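4.2 Stocking the refrigerator

Of all the chores in our study, putting drinks away is the one we enjoyed most. It sounds trivial, and any ten-year-old can do it, but it asks a two-armed robot to grip a smooth round object, carry it over a gap and set it down in a drawer made for human arms. We ran 200 trials in the Pendasitz test kitchen, using the Jastetti planner with no changes from Section 4.1. Figure 3 gives two views of the bottle task, with the table on one side and the pulled-out drawer on the other. 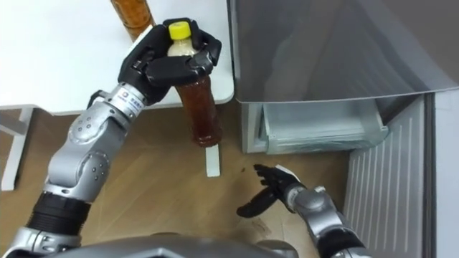
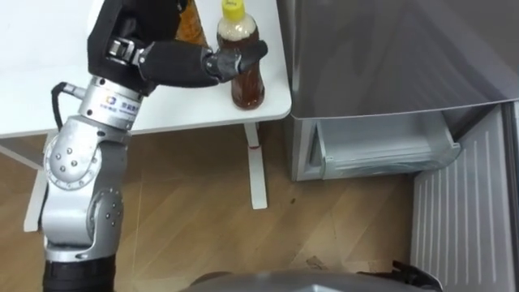 Figure 3. The bottle task. A bottle with a yellow cap is held by the neck and tilted (first view) and gripped around the middle while upright on the table (second view).

Plattner, commenting on an early draft, objected that a household doesn't care about grip at all, and asked how long a person would wait for a full shelf. It's a fair question! Our robot needed 115 seconds per bottle on the median trial, far slower than a person, and the Kevham baseline was slower still. Even so, we find the result exciting: the same planner handled every bottle shape in our set, and training used only 700 demonstrations, against 1,616 for the baseline. Most of the time went into regrasping, and we look at that step in Section 4.3.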